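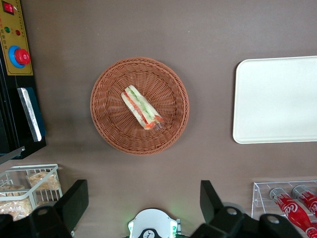
Vue de la caméra du poignet : le sandwich emballé dans la corbeille ronde, entre les deux doigts ouverts de la pince.

Adugna-comptoir, données de la journée portes ouvertes de Feltitz

Version 3. Contact : Sumeya Tilahun, atelier Lallport.

Contenu

Ce dossier réunit les enregistrements faits en juillet, pendant la journée portes ouvertes de Feltitz. Les visiteurs ont commandé un petit repas et le bras devait préparer la commande sur la table. Il y a 82 épisodes et 3378 images fixes, toutes prises par la caméra du poignet. La vue de côté n'est pas distribuée dans cette version.

Objets sur la table

Sandwich sous film plastique, corbeille tressée, plateau blanc, bouteilles de Coca-Cola dans un présentoir transparent, sachets dans un panier en fil métallique blanc. Le boîtier noir avec le panneau jaune et l'arrêt d'urgence reste aussi sur la table. Il ne fait pas partie de la tâche, merci de ne pas l'annoter.

Tâche

La consigne de base est « mettre le sandwich sur le plateau ». Les variantes ajoutent une bouteille ou un sachet. Un épisode est arrêté après 30 secondes, même si l'objet est encore dans la pince.

Annotations

Chaque épisode a un fichier texte avec la consigne, le résultat (réussi, partiel, échoué) et une remarque libre. Les remarques ont été écrites le mercredi suivant, par deux personnes, et le style n'est pas toujours le même. Le mot « panier » désigne parfois la corbeille ronde dans les premiers fichiers. Nous le corrigerons.

Limites connues

Le film plastique donne des reflets, et notre détecteur Womisis perd souvent le contour du sandwich. Les doigts de la pince cachent une partie des objets placés dans les coins du bas.

Utilisation

Recherche et enseignement seulement. Pour un autre usage, écrire à Sumeya avant le téléchargement.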